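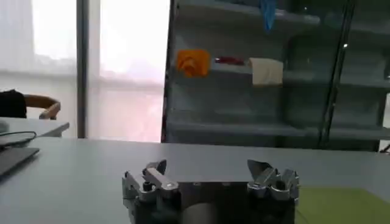
The funder's reviewer for the Sturkow scheme asked, after reading our last return, whether the students were learning robotics or simply learning to operate a purchased robot. The point was a fair one, and this report is arranged to answer it. The reviewer also asked for raw episode totals, which are given under section 2.

1. Work in the period

The Tornano student project runs as a timetabled module with a club session attached. The task for the year is cloth handling with a two-armed robot: take hold of a small garment on a flat table, spread it, fold it and release it. Students write the task definition, the recording procedure and the evaluation script. The low-level arm control is supplied code and is not assessed.

Work up to December went mainly on calibration. Each group measured the offset between wrist camera and fingertip, entered it in the shared configuration file and repeated the measurement after any remounting. Two groups had used different sign conventions for the vertical axis.

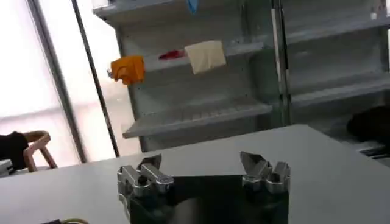
The configuration file now has one stated convention, checked by a script when the arms are started. Approach height is set per garment and logged with the episode. Students found that thin jersey needs a lower closing height than towelling, and a slower final approach - the supplied default suited neither.

2. Data and results

Target for the year: 2000 episodes. Recorded and accepted in the period: 231. The shortfall is due to the calibration work and to a strict rejection rule, under which an episode is discarded if either wrist view is lost at any point. We propose to keep the rule. The Saraç annotation tool has replaced the spreadsheet, and labels are now entered by a student outside the recording group.

Single-arm grasping is reliable enough to move on from. Two-handed spreading is not. The commonest fault is the second hand closing on a double layer, and the Billent group is writing a test for it using finger position at closure. 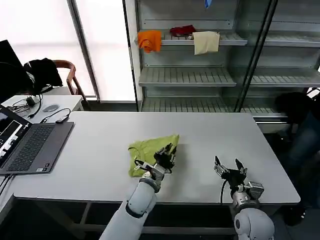
3. Plan for the next period

Recording will move to fixed blocks, with 5 garments per block and one start pose for each arm. The evaluation script will be frozen before the first block. No change to the equipment budget is requested. Unspent travel money is carried forward to the student demonstration, subject to your agreement.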